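Sixteen weeks of hand sewing

2021-04-21

Well, I finally finished the quilt. Sort of. The top is finished, the binding is pinned on, and the back has a pucker near one corner that I have decided to live with.

I've been meaning to write about learning to sew by hand for ages, and half of you will remember my last attempt at a craft (the macramé owl, may it rest). This one stuck though! I'm 58, I had never sewn anything fancier than a button, and now I have opinions about thread.
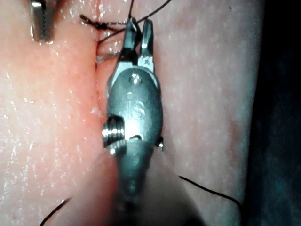
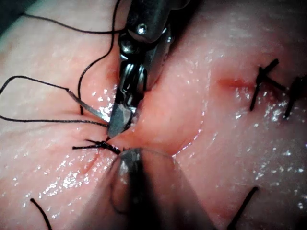
Stitching, both of them. Much smaller than mine.

It started with my neighbour Davina Nisbet, who was clearing out her mum's linen cupboard and turned up on the verandah with two garbage bags of cotton offcuts. Old pillowcases, a bit of curtain, some lovely faded ticking. She wanted them gone and I wanted an excuse to stay off my phone at night, so that was that.

I went looking for a pattern and got completely lost in the options, as you do. Ended up with a plain little nine-patch out of a library book, and I'd recommend that to anyone. All the squares are the same size, and if you muck one up you just unpick it and have another go. I unpicked a lot. My first row came out a good thumb's width shorter than the second, and I still don't know how.

Marianna Domański runs the stitching night at Jamwood (the wool shop, next to the bakery, park round the back) and she took one look at my knots and laughed until she had to sit down. She had me start again with a shorter thread, no longer than my forearm, and the tangles pretty much stopped. She also got me onto smaller needles. I'd been using a great big darning thing because it was easier to thread, and it was leaving holes you could post a letter through.

The thimble took me longest. I hated it! It felt like wearing a bucket on my finger, and I kept taking it off and losing it down the side of the couch. Then I did a whole evening without it and couldn't type properly the next day, so on it went. I have a leather one now and we get along fine.

If you're wondering about cost, I've spent almost 100 dollars, mostly on wadding, plus a pair of snips I didn't need but which are a beautiful colour. The fabric was free, thank you Davina.

Favourite part: the quilting itself, once the layers were tacked together. In and out, in and out, footy on in the background, dog asleep on the end of it. My stitches wander all over the place and get noticeably better as you move from left to right, so you can read the whole summer across it.

Least favourite part: basting on the lounge room floor. My knees have lodged a formal complaint.

The binding has to be done by May, when it's going to my niece for the new baby's room. After that I've got one garbage bag left and my eye on a star pattern that Marianna says is too hard for me. We'll see about that. If anyone local has a spare quilting hoop, a medium one, leave a comment and I'll swap you for lemons.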